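So the desk is now the subject of household debate and I'm going to post through it. Long one. Mute accordingly.

Background: we bought a desk in February. Pale, beigey wood grain, rounded corners, a round hole at one side for the cables. The shop called the colour Skalla. The other choice was called Calvo and was the same colour but sadder.

The idea was that a pale desk would make me a tidy person. I said this out loud, in the shop, to an adult, who wrote down my postcode.

It replaced the old desk, which was dark brown and hid everything. Tea, crumbs, a whole biscuit once. I lived beside that desk for years believing I was clean.

The new one hides nothing. You put a mug down and pick it up again and there's a perfect record of the mug. I wiped it more in the first week than I wiped the old one in its life.

Week two I stopped.

Things that have since moved on to the desk without asking: a stapler, two phone chargers (one for a phone we no longer own), the instructions for the desk, a candle that smells of "linen", a bowl for keys with no keys in it, the post.

The post is its own problem. We get a catalogue from a firm called Disard who sell only garden edging. We have a balcony. They've written to us more faithfully than my entire family.

The bowl was meant to fix the keys. The keys live next to the bowl. I have no explanation for this and I'm the one putting them there.

Anyway, Sunday, March 18, 2018, cold as anything outside, no chance of a walk, so I announced a Big Clear. There was some applause from the sofa. No movement, just applause.

Rules of the Big Clear: everything comes off the desk. You wipe the desk. Only things that belong on a desk go back.

Step one went beautifully. Everything is on the bed. I now have a lovely desk and nowhere to sleep.

Step two, wiping. I used the spray from the market in Prarthorpe, the one that says it does 2,000 sprays on the bottle. I'd like to know who sat there and did that. I'd like to know how their wrist is.

It left a smear. I wiped the smear. It left a smaller smear going the other way. We've agreed to see them as part of the grain.

Step three is where the trouble is, as it turns on the word "belong". I say a lamp belongs. The sofa says snacks belong. The sofa has been told.

I went to put the kettle on. I was away for the length of one kettle.
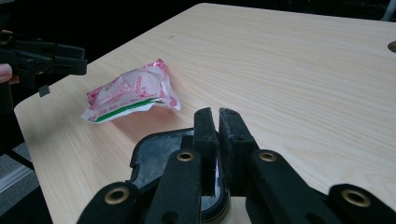 One wrapper. All that effort and it lasted a single cup of tea. I asked the sofa and the sofa said it "must have been there already", on a desk I'd just wiped corner to corner.

What gets me is the bin. The bin is under the desk. You could miss the desk and hit the bin by accident, that's how near it is. I put it there on purpose after reading an article.

And it's scrunched! Somebody took the trouble to scrunch it. If you've got time to scrunch you've got time to lean.

A scrunched wrapper is never alone for long either. It's a signal to the others. Leave one out overnight and by morning there's a receipt and a hair tie, and by Wednesday you're back to the garden edging.

I've decided to leave it where it is and see how long it takes. Not in a huff. In a spirit of research.

Update: the sofa has walked past it 3 times. Once with a plate. Once it stopped, looked right at it, and took the lamp to "try it in the other room".

So the desk now has a wrapper and no lamp. In terms of the rules, this is the worst available result.

Several of you asking about the cable hole. It's very good, thank you, a lovely clean round hole. There are no cables in it. The cables go round the back because the plugs don't fit through. I found this out after I'd told everybody about the hole.

Someone else asks whether I've considered a desk tidy. I've got one. It's on the bed, under the catalogue, and it's full of pens that don't work. I tested 33 of them just now on the back of an envelope and kept four, one of which is green.

Also on the bed: a receipt for £459, for the desk. I'd forgotten that number and had been much happier.

Right, second update. Tea drunk, the bed needs clearing as it's gone nine and we're both going to want it. Current plan is to pick everything up in one armful and put it down on the nearest flat surface.

The nearest flat surface is the desk.

I've asked the sofa for help carrying and it's coming, it says, in a minute, it's just finishing a snack.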